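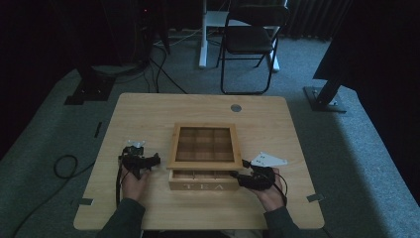
Tea box task, lid up, one gripper in each hand

Forum > Teaching by hand > Grippers

We use cookies to keep you signed in.

Posted by Nelli Hirvonen, September

I record with two hand-held grippers. After 26 takes my left track still jumps. Must I start again?

Yichen Tang
No. Delete only the takes with jumps. Please also check if your sleeve covers the marker plate. Mine did, in 12 takes.

Yuzhen Mao
Same problem with me, I changed the cable and it is better now.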